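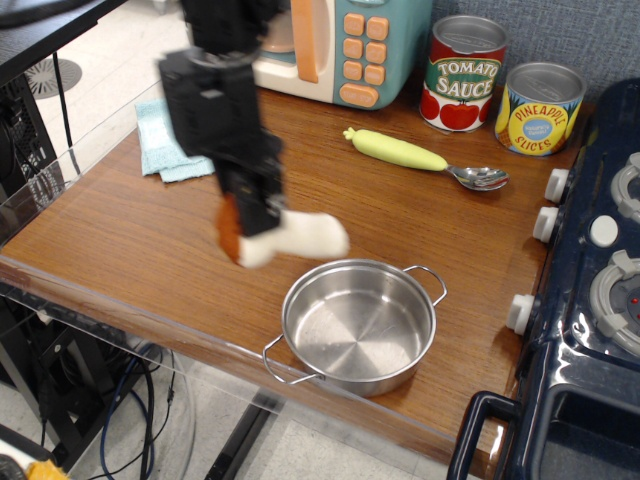
Fig. 1. The home corner table: toy microwave, steel pot, two tins, a spoon and the stove at the right.

Orkcombe Early Years Certificate
Unit 3: Setting Up a Play Kitchen
Handout to go with the second session

Welcome back, and thank you to everyone who sent in their floor plans. I have read them all and will hand them back at the end, with my scribbles in the margins (please forgive the handwriting). Today we leave the plan of the room behind and come down to the tabletop, which is where I could happily spend the whole term if they let me.

What goes on the table

Most of us, given a budget and a catalogue, buy far too much. I certainly did in my first year at Ulport, when I filled a trolley with every plastic vegetable going, and the children mostly tipped it out and walked off. A smaller set gives them room to start a game and keep it going. Look again at Fig. 1 and you will find a place to heat things, a pot, something to stir with and some food, and a good deal of cooking can come out of that.

Notice too that the pot is stainless steel, standing among toys. I am very fond of mixing the two. A metal pot has a proper weight to it and makes a lovely noise when something is dropped in, and children who have watched a grown-up cook know at once what it is for. Do run a finger round the rim and the handles before you put one out, and check the handles again every half term. Wire loops like these can work loose with a lot of carrying.

Tins and labels

Pretend tins are some of the most useful things you can own. The two on our table say TOMATO SAUCE and PINEAPPLE SLICES, and each has its food drawn on the label, so a child who is not reading yet can still go and fetch the right one. That is early reading, as far as I am concerned, and it happens without anybody sitting down to it. You might keep a shopping list nearby with the same words on it, written large. If you make your own labels, keep the picture big and the lettering plain, and do please cover them with sticky-backed plastic or they will be in ribbons by March.

Knobs and buttons

A knob wants turning and a button wants pressing, and small hands get different practice from each. The stove has three white knobs down the front and the microwave has its panel of orange buttons. Listen for the talk that goes with them: "too hot", "not ready", "two more minutes". Write some of it down, in the child's own words, and bring it along next time.

Cloths

Keep a folded cloth within reach, as we have at the back of the table. It will be an oven glove, a tea towel, a tablecloth and a baby's blanket before dinner time, and it can go in the wash with the others.

To do before the next session

Set out a cooking table in your own setting with no more than 13 things on it, the furniture not included. Leave it alone for a morning and watch. Then write me a page on which things were picked up first, which were carried off elsewhere, and what you would swap. A sketch is welcome.

Reading is the Enmont booklet, the chapter on pretend food. The spare copies are in the tray by the door, so do take one if yours has gone astray.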